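3.2 Workcell construction

The cell was built in a shared workshop over one winter, using the tools already on hand there: a chop saw, a drill press and a set of hex keys. The table is made of slotted aluminum extrusion, which let us move fixtures without drilling new holes. The arm is bolted to one side so that its reach covers the middle of the work area and the operator can stand on the opposite side. We bought the arm used through Rangel, a surplus dealer, and replaced the base fasteners before mounting it.

Early trials were run directly on the slots. Small blocks caught in the grooves when they were pushed, and the ridges produced false edges in the overhead images. We covered the center of the table with a dark mat with a wood-grain pattern and left the slots open around it for clamping. The mat solved the first problem and most of the second. Its finish is glossy, however, and the ceiling lights leave a bright patch on it (Figure 4). We lowered the exposure and ignored detections inside a fixed region around the patch - a crude fix, but it held up through the rest of the work.

Test objects are plain wooden blocks, either cubes or longer rectangular pieces. Spare blocks are kept on the bare aluminum next to the mat so that a layout can be changed without leaving the table. Cables are held to the links with straps, with enough slack for the wrist to turn fully in both directions. The first version had too little slack and pulled a connector loose during homing.

Control software is a small program we call Claltia, which reads the camera, picks a target block and sends waypoints to the arm. Planning takes 80 ms on the workshop computer. Speed was limited to 600 mm/min for the final approach, and the teach pendant stays within reach of the operator during all runs. We tested 14 starting layouts, each set by hand from a printed sheet.

Lighting was not controlled beyond closing the workshop door. The arm throws a shadow on the mat, and its shape changes with the pose, so the detector was tuned on images taken with the arm both parked and extended.

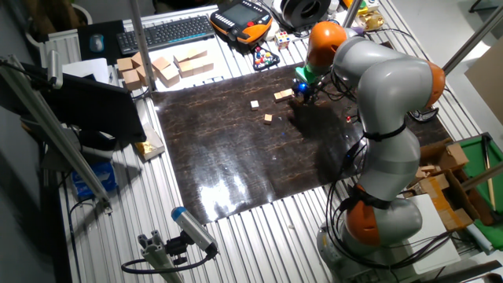 Photo: Mindwood workshop
Figure 4. The workcell with three blocks on the mat and the gripper pointing down toward the surface. Spare blocks are at the upper left, beside the mat.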